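White on White

I spent most of a week at Flomard watching people argue with a plate. Well, with the software that has to find the plate, and it's a fussier guest than any I've ever had over for dinner.

The program is called Ostach, and its job is to look at a tabletop and tell two robot arms where the dishes are. Gaétan Gauthier writes most of it. He gave me the stool next to his monitor and a very bad coffee, and I was happy as a clam.

His favorite test is a gray plate and a white plate, side by side on a white table with a white wall behind it. The gray one is the easy one, he told me. The white one is the one he loses sleep over! All the software gets to work with is a raised rim and a thin band of shadow, and if it trusts the shadow too much, it starts seeing plates in every smudge on the table.

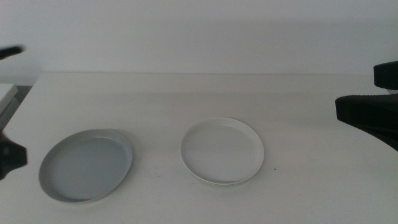 Teaching it to doubt

The old version gave one answer and charged ahead. The new one keeps up to 14 guesses alive (Gaétan calls them "maybes") and scores each one before the planner is allowed to move anything. I watched the numbers shuffle on his screen, and I started rooting for one of them, which I'm told is normal.

Then comes the planning, and with two arms that gets crowded fast. Each arm has to know where the other one is going to be, and somebody has to go first. In May they swapped in a planner called Song, and Gaétan says it shortened his error log from 2420 lines to 80. He printed the 80 and taped them over his desk. Four are circled in red, and when I asked what those were he sighed and went to get more coffee.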